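Robot Learning Lab, Unit 5
Gathering Demonstrations by Hand
Handout for the lab section. Instructor: Vesna Halilović. Section leader: Lộc Tăng.

Read this before you sign up for a collection slot. It covers what a demonstration is for our purposes, how to set up the table, how to record, and what to write down afterward. The training side is in Unit 6.

1. What we are collecting

A demonstration is one complete performance of a task by a person, stored with everything the learner will need later: the video, the position of each hand over time, and how far each gripper is open. The learner will be asked to predict the next hand motion from what the camera shows. It has no other source of information about the task. If you knew where to reach from a glance the camera missed, the learner can't learn that reach from your recording.

We call one demonstration an episode. A set of episodes recorded with the same task sheet is a batch. Your project group will record one batch, and the groups will pool their batches for Unit 6.

In last July's pilot the section recorded 364 episodes and kept 317. Most of the rejected ones failed for dull reasons. The recording started after the hands had already moved, or the markers on one gripper were hidden for too long, or the person stopped halfway to answer somebody. Very few were rejected for clumsy handling.

2. Why hand-held grippers

There are three usual ways to get demonstrations for arm tasks, and you should know the tradeoffs for the quiz.

Teleoperation. The person drives the real robot with a controller or a second arm. The recorded motion is one the robot can certainly make. It is slow, and the person feels little of the contact. Each station ties up a robot.

Bare-hand video. Cheap and natural, and people work at full speed. Fingers do many things a two-finger gripper can't, so somebody has to convert hand motion to gripper motion, and that step loses information.

Hand-held grippers. The person holds a gripper in each hand and does the task directly. You feel some of the contact through the handle. The end of the tool in the recording has the same kind of fingers the robot will have, so there is less to convert. The drawback is reach: your arms can go places and take angles the robot's arms can't, and you won't notice when they do.

This course uses the third method. Keep the drawback in mind when you plan a task. Stand in one place, keep your elbows in a comfortable position, and don't lean over the table to get at something from the back.

3. Markers and tracking

Each gripper carries a cube printed with square black-and-white patterns. The software finds the corners of a pattern in the video and works out where the cube is and how it is turned. From there it is a fixed offset to the fingertips. The offset is measured at calibration, so a cube that has been knocked loose gives wrong fingertip positions for the whole episode, and the error won't be obvious when you play the video back.

One clearly visible face is enough to get a position. Two faces give a steadier one, especially for rotation. A face seen nearly edge-on is poor. Tracking gets worse in three situations that come up all the time:

- your sleeve or forearm passes between the camera and the cube
- one gripper crosses over the other
- you turn your wrist so far that only the underside of the cube faces up

Short gaps get filled in by interpolation. The limit we use is 21 missed frames in a row on either hand. Past that the episode is flagged, and a flagged episode is rejected unless both hands were still during the gap.

4. Choosing a task

Groups pick their own task from the approved list or propose one to Lộc. A workable task has a start you can reset by hand in under a minute and an end that two people would agree on. "Tidy the table" is too loose. "Put the object in the box and let go" is fine.

Two-handed tasks need some thought about what each hand is for. If the left hand only hovers, the learner will spend effort copying the hovering. Either give it a job, such as steadying the container, or write on the task sheet where it should rest.

Boxes and other open containers are popular and harder than they look. The inside is often dark, the walls hide the object at the moment of release, and a tall box can hide part of the gripper too.
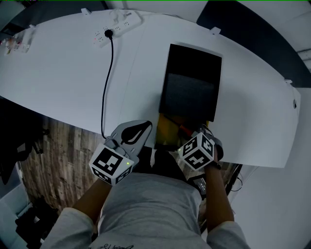

Reading time: 9 minutes

5. The table

Start from the task sheet and set out what it lists. The collection table is white and smooth, which helps with separating objects from the background and does nothing for glare, so check the preview for bright patches before you record.

A power strip and its cables may stay on the table. What matters is that they are in the same place, or that you move them on purpose. A black cable that crosses the same part of the table in every episode becomes part of what the learner expects to see. For your batch, write down whether the cables were fixed or moved, and if moved, between which episodes. The same goes for small things left toward the back of the table.

Keep cables out of the path of your forearms. A snag produces a jerk in the recorded motion, and the filter doesn't always remove it.

Clothing counts as well. Your arms will be in most of the video. Wear what you like, but record it on the log (sleeve color, long or short, anything on the wrist), and try to have at least two people in the group take turns. A batch in which one pair of sleeves appears throughout is a narrow batch.

6. Recording an episode

Work in pairs. One person demonstrates, and the other runs the Tulonix recorder and keeps the log.

a. Check that the indicator light is on for both grippers.
b. Place the objects at the start position for this episode. The log keeper reads it out.
c. Hold both grippers over the table with the cubes in view. Stay still until the log keeper says "recording."
d. Do the task at an easy, even pace. Don't talk or look around the room.
e. When the task is done, open the fingers, lift clear, and hold still again until the log keeper says "stop."
f. Log the result before touching anything.

If you fumble, keep going. A missed grasp followed by a second try is useful, and it goes in the log as "recovered." If the object falls off the table, stop, and log it as "failed." Do not delete failed episodes. We sort them out later, and the failures are used in the second half of Unit 6.

Don't rush the contact. Newer demonstrators tend to slow down in open space and hurry at the moment of closing the fingers, and the learner needs it the other way around. There should be several clear frames of the fingers on either side of the object before they close.

7. Variety

Repeating one perfect motion many times teaches the learner one motion. Change the start position of the object between episodes, including its rotation. Move the container every so often. Approach from a slightly different angle when it is natural to do so. Stay inside the area on the task sheet, though. A few episodes far outside the usual area mostly add noise.

Change one kind of thing at a time within a block of episodes and say which in the log. When Temitope Chukwu went through the pilot data for her term project, the batches she could learn the most from were the ones where the log said plainly what had been varied. Her write-up is in the course folder and is recommended reading.

8. The log

One line per episode. Required fields:

Episode number
Demonstrator initials
Object start position (grid square and rotation)
Container position
What was varied
Result: done, recovered, or failed
Remarks

Remarks should be things the video won't show, such as "left grip felt stiff" or "cube bumped before start." If a cube is bumped, stop and recalibrate. Write down the number of the last episode recorded before the bump.

9. Checking your batch

Play back every fifth episode with the tracking overlay on. Look at the fingertips in the overlay when the fingers close. If they sit beside the object and the video shows the fingers on it, the offset is wrong. Report it to Lộc and don't record more until it has been looked at.

Next, plot the gripper opening for a few episodes. It should have flat stretches with clean drops between them. A line that shivers all the way through usually means the demonstrator was squeezing and releasing the handle without noticing.

Upload the batch to the Lorcombe folder with the log and the task sheet in the same directory. Use your group number as the directory name.

10. Questions to discuss in section

Suppose half of your episodes start with the left hand resting near the box and half with it out of view. What would you expect the learner to do at the start of a run?

Why might a batch with some recovered grasps train a better policy than one with none? How many would be too many?

Your group finds that the tracking gaps all fall at the moment of release. List two changes to the setup and one change to how you move that could help.

Slots are booked through the sheet on the lab door. Ilir Nedeljković has the key to the cabinet where the grippers are kept. Return them with the fingers open and the cubes facing up.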